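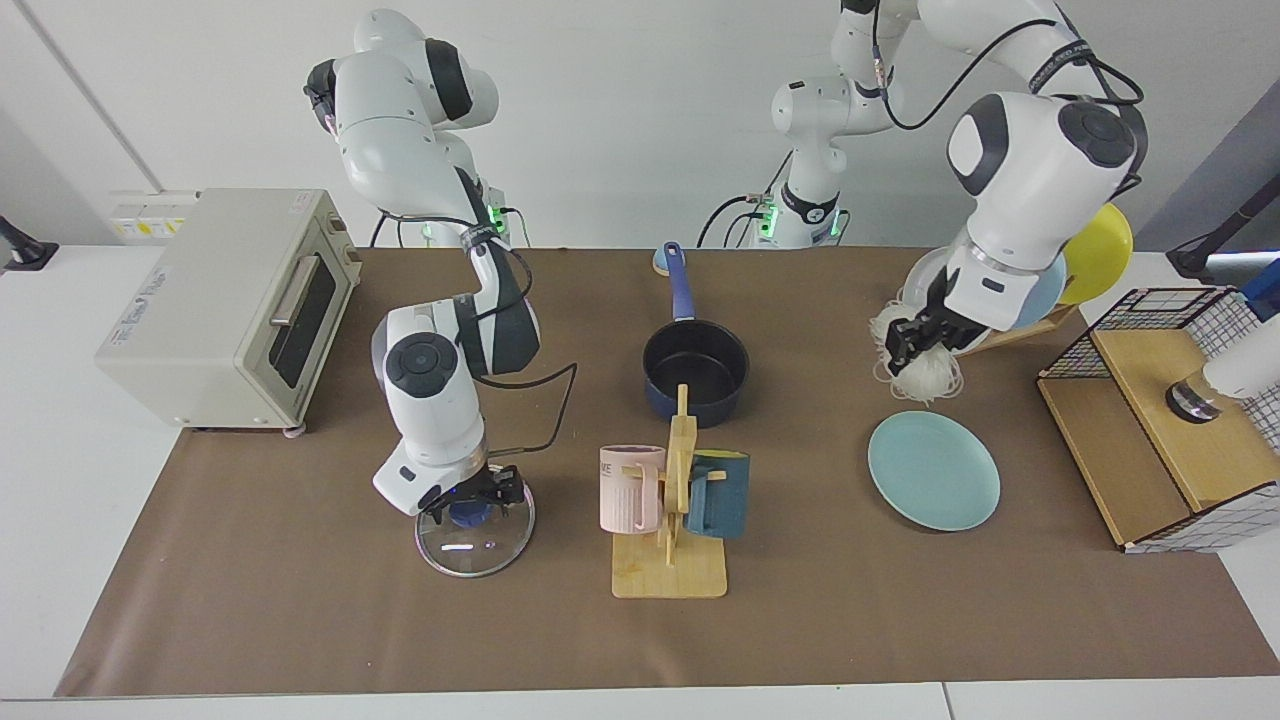 Farzana Mollah told me to let the whole thing go. If I hadn't opened a note in three years, she said, I wasn't going to open it in the next three, and I could spend my summer on something nicer than a file export. She had a point! But I had 4,000 notes sitting in Skindeder, the note-taking app I'd used since my second job, and in July I got the email that every user of a smallish app dreads. The service was winding down. Thanks for being part of the journey, please download your stuff.

So I downloaded my stuff. And then I spent most of a month finding out what "download" means to different people.

What came out of the box

The export button gave me one zip file, 252 megabytes, which seemed small for that much of my life. Inside was a folder for every notebook (good), and inside those was a file for every note (also good), and every one of those files was named with a long string of letters and numbers (oh dear). The titles were still there, tucked into the first line of each file, but you couldn't see them from the outside. Try finding the name of your old landlord's plumber in that.

Links between notes were worse. I'm a big linker. I had a page called Start that pointed to everything else, and after the export every link on it went to a Skindeder web address that was going to stop working at the end of the month. The pictures and PDFs had all been swept into a single folder of their own, 600 of them, with nothing in the notes to say which belonged where except another one of those strings.

I complained about it in a long message to Julián Robles, and he wrote back with a single question: had I tried opening the other export? There was another export. It was under Account, then Privacy, then Request my data, and it took two days to arrive by email. It had the titles, the dates, the tags and a list matching each attachment to its note. Why that wasn't the one behind the big friendly button, I couldn't tell you.
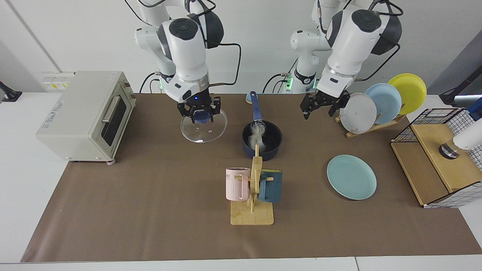

The glass lid hangs from the gripper on the left; the other gripper is open.

Picking a new home

I tried two replacements seriously. Radier is the pretty one. It has a lovely editor, it syncs to my phone before I've put the laptop down, and its importer took my second export without any fuss. I used it for a week and was ready to pay. Then I went looking for the way out, which I'd promised myself I'd do this time, and what I found was a button that made one enormous PDF. No thanks.

Gresilby is plainer. It keeps every note as a text file in an ordinary folder on your own computer, and if you quit the app and open the folder, there they are, with readable names. The importer choked on my tags, though. I had 400 of them, including "house," "House," "houses" and "house stuff," and it wanted each one confirmed by hand. I did it over two evenings with a baseball game on, merging as I went, and I'll admit I got a bit ruthless toward the end.

My editor, Lucrezia Santoro, uses neither. She keeps one gigantic document and searches it. I've seen it. It's alarming, and she finds things faster than I do. 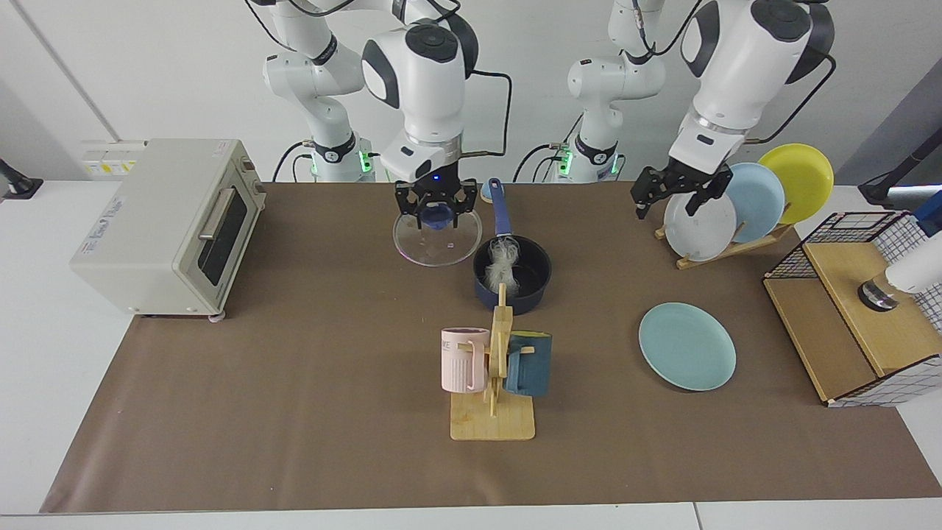
Right gripper directly above the knob of a pot lid.

The links were the last big job. I'm not a programmer, but Comfort Frimpong is patient on the phone, and between us we put together a short script that read the attachment list and swapped each dead address for a file name. We ran it on a copy first. I'm very glad, as the first try turned every apostrophe in my notes into a question mark, and I use a lot of apostrophes. The second try went through clean except for a handful of notes shared with me by other people, which had never been mine to export. Those I copied out by hand before the service closed.
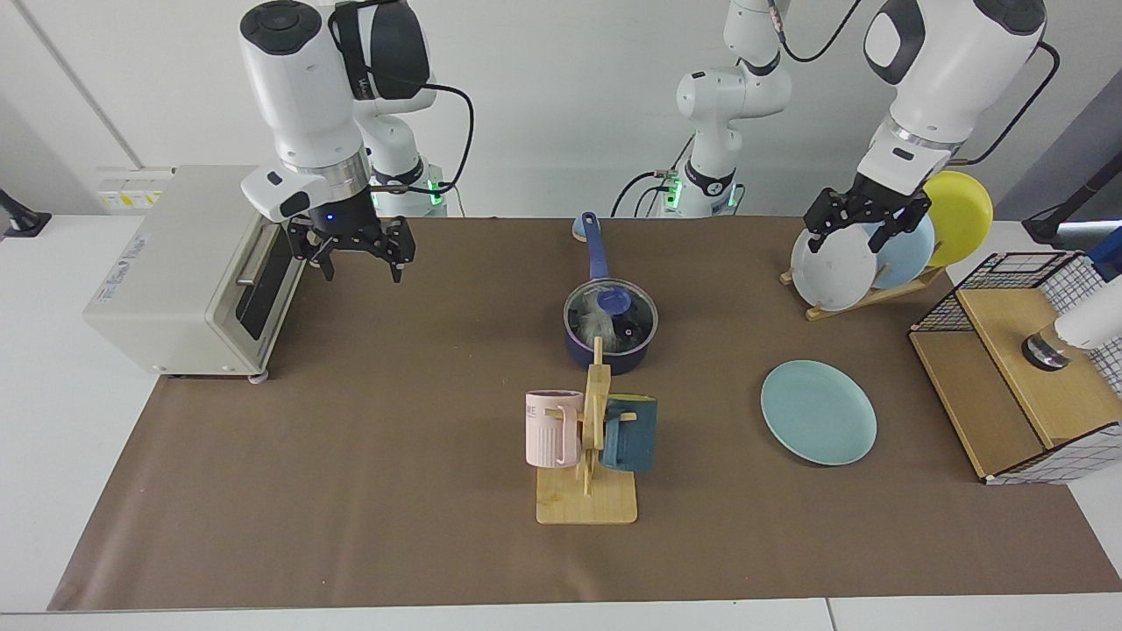

Before you press export

If your own app is still alive and well, this is a great time to try leaving it. Set aside an hour, pull everything out, and open ten notes in a basic text editor. Check that you can read the titles. Look for one with a picture in it, one with a table, and one that links to another note. Look through the privacy menu too, in case there's a better export hiding back there.

Keep the original zip, even after you've moved. Mine is on a drive in the desk, next to the spare charger, and I've gone back to it twice for dates that the import got wrong.

As for Farzana, she asked me last week what that soup place near our old office was called. It took me four seconds to find. She says she could have just looked it up on a map.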